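Lamont Clothing Exchange
Minutes, January working meeting, back room, Livville Hall

Started 6:40, late, radiator key missing again. Eleven present, two apologies. Minutes of last time taken as read, one fix: the Pralthorpe delivery was bags, not boxes.

1. Matters arising

Shelf labels. Done, except kids' 4 to 6. Label tape ran out, more on order.

Door sign. Still says Thursday hours from the old schedule. Carried over.

Heating. Hall office says the timer can be set earlier. To be confirmed in writing.

2. T-shirt backlog

Main item tonight. 76 shirts still unfolded from the fall drive, mostly adult plain colors. They come out of the bags balled up and go on the shelf nearly the same way, then people pull out the whole stack looking for a size. Complaint from the last open evening: "like digging through a laundry hamper." Fair.

Agreed the fold gets done on the green cloth and not on the bare table. Cloth to be smoothed before each shirt, it creases and the creases get into the fold.

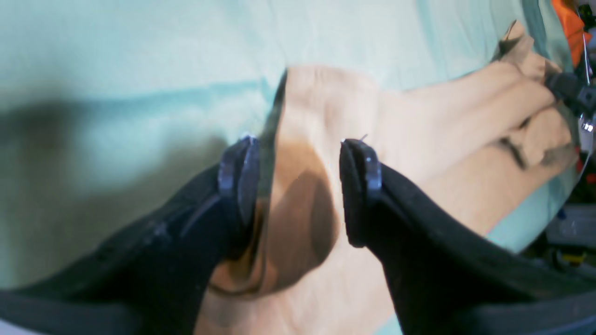 Tan cloth on the green cloth, still bunched.

Discussion on whether to iron. No. One iron, one outlet, and the line would back up to the door. Flatten by hand, palms out from the middle to the hems, good enough for a shelf. Anything that won't lie flat after two tries goes on a hanger.

Question of marks and stains. Present rule is "check it over," which means everyone checks a different bit. New rule: front, back, both underarms, neck, held up to the window or the lamp. Look while it is flat, not in a heap, folds throw shadows and we have put good shirts in the rag bag over a shadow. Doubtful ones to the second pile, second person looks. Agreed, no vote needed.

3. The fold

Long talk. Two methods in use and the stacks don't match. Method A, in half lengthwise, sleeves in, then thirds. Method B, face down, sides to the middle, then up from the hem. B makes a neater edge, A is quicker and newer helpers already know it. Somebody timed both at home, not much in it.

Vote: B seven, A three, one not voting. B from now on. Sheet to be written up and taped by the table.

Points for the sheet, as called out:
Shirt goes crosswise on the table, long way left to right, so two people can work it from the ends.
Sleeves flat before anything else. A sleeve caught under the body makes a lump and the stack leans.
Watch the corners at the hem, they trail off.
Size tag has to end up showing. Has been missed alot.

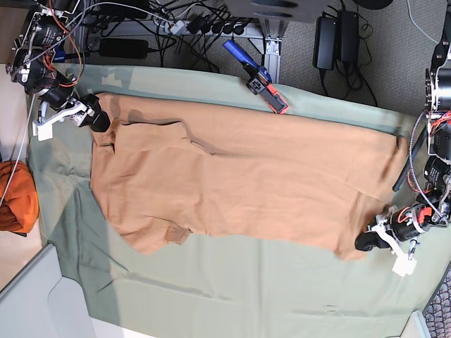 Asked: do long-sleeve shirts get folded the same way?
Reply: Same fold, but each sleeve is turned back down along the side first so it doesn't stick out past the hem.

Sweatshirts not covered, too thick for the shelf spacing anyway. Leave in bins till spring.

4. Supplies

Green cloth. Agreed it stays as the regular table cover. It shows tan and white shirts clearly and things don't slide like they do on the bare top. Needs to be long enough to hang over the edge or it creeps. A second one wanted for wash days. Price from Fitevach to be got, plain weave, nothing shiny.

Paper bags. Last order was 1000, more than half gone. Reorder same quantity in spring, sooner if the school drive comes through.

Hangers. Plenty. Please stop accepting hangers.

Clips for the size dividers, get two packs. Paid out of the tea money for now.

5. Pralthorpe swap

They have offered kids' coats for our surplus adult tees. Good swap for us. They want tees folded and sorted by size, no mixed bags, which is another reason to clear item 2 first. One trip, not two, if the van is free. Question whether they take shirts with faint marks. They don't. Those stay here as rags or go to the paint group.

Asked that plain tan and beige be kept together, there's a fair number and they make a decent bundle for the school play people who wanted "sand colored" anything. Set aside a bag with a tag on it. Wrinkled is fine for them, they steam their own.
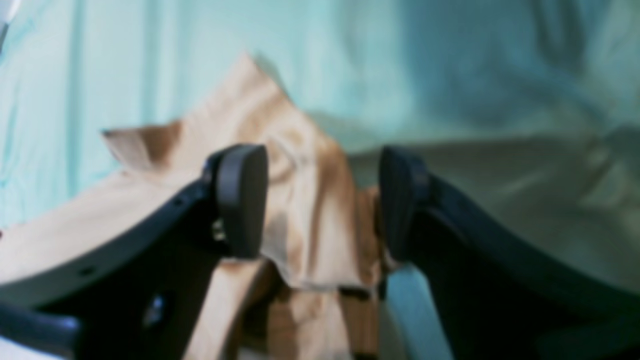 6. Any other business

Lost property: one gray glove, one umbrella, a casserole lid. Shelf by the sink till the end of the month.

Radiator key. Whoever has it, please bring it back. Spare to be cut.

Request for a stool at the folding table, standing the whole evening is hard on knees. Two stools in the stage cupboard, will ask.

Music. Keep it low when the reading group is next door.

Actions
Fold sheet, method B, written and taped up before next open evening
Price for second green cloth
Door sign, finaly
Letter to hall office about heating timer
Tag and bag for the play shirts
Ask about van for Pralthorpe
Radiator key, spare

Closed 8:15. Folding carried on after for those who could stay. Next meeting same room, 6:30 start.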